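Was Colonel Amrani really a reformer?
Mercy Obura, history project report

Most books call Amrani a soldier who became a people's politician. I read 60 of the letters held at Sistutska and I am not convinced. He wrote often about his pension and hardly at all about the voters of Plarnuvitz.

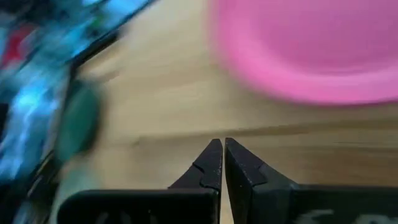 His famous majority of 400 is the weakest part of the story. The only source is his own memoir, written in old age, and Tianyou Yan's study simply repeats it. Between the memoir and the letters there is a gap as narrow as the one between those two black fingertips, and most writers have looked straight past it. A letter to his brother calls the result "closer than I shall admit". I would want the parish returns before believing either version.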